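I caught Viorica Mladenović at her kitchen table just after lunch, with the radio going and a pot of coffee that was mostly for me (she's a tea person, she says, and has been ever since she moved over here). She runs Wanduva, the little clothes repair business that began in her spare room and has now taken over most of the upstairs.

"I never meant to have a business," she told me. "I mended a neighbour's coat one January, and she told her sister, and that was that!"

Last year she mended 643 pieces. Coats mostly, then jeans, then what she calls "the mystery bags", when people empty a whole wardrobe on her and say do what you can. I asked which jobs she dreads and she didn't even stop to think. Zips. "People think a zip is quick. On a padded coat you've got the lining, the filling, the facing, all of it wanting to slide about. I tack everything by hand first and I still swear at it." 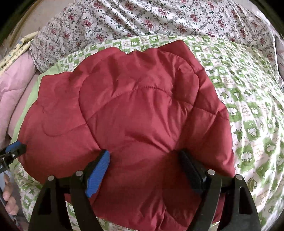 What should you do if you find a small tear in something padded?

"Stop wearing it, first of all, and don't pull at any stuffing that's poking out," she said. "Push it back in gently, put a bit of tape over the hole and bring it to me, or sew it yourself with a fine needle. A fat needle leaves holes of its own, and then you're worse off."

She learnt from her aunt, who did alterations for a theatre and could turn up a hem in six minutes. Viorica reckons she's slower, but she likes the slow bits, especially darning, with a play on the radio and the cat shut firmly out of the room. She's hoping to start evening classes too, if she can find somewhere with decent lights and enough sockets for the irons.

I'd brought my old green cardigan along, elbows gone. She held it up to the window, tutted, and told me to come back in 2 weeks.

Contact Wanduva | © Wanduva, all rights reserved | Back to top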